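Open day at Vesell, 13th May - who went?

clegg22
Went along to the Vesell open day. They had the cloth handling going, with hand-held grippers on a bed. I liked the talk by Renji Hayashi, less so the queue.
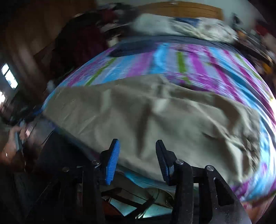
I'd hoped for towels as well, but khaki cloth was what I saw most of. The blue pad on the left fingertip is sold separately, 2 to a pack.

Garnano
Not convinced. A person does all the moving, so where's the automation?

clegg22
It's recorded, then used for training. Hayashi said they want 2,000 folds by July.

Garnano
Fair enough, but I'd call that a recording session and not a demonstration.
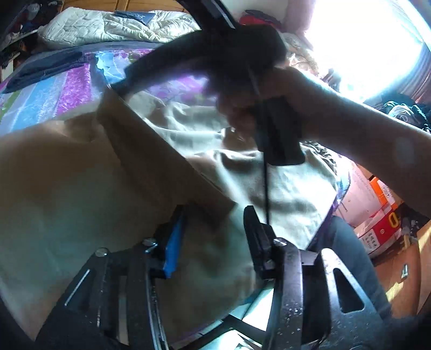 I'd want to see an arm do it on its own before I drove over there again.

ruth_kettle
Disagree. Cloth is hard and I'd sooner see the real work. Did anyone get the handout?

clegg22
Ask Lorraine Wragg on the desk, she had spares.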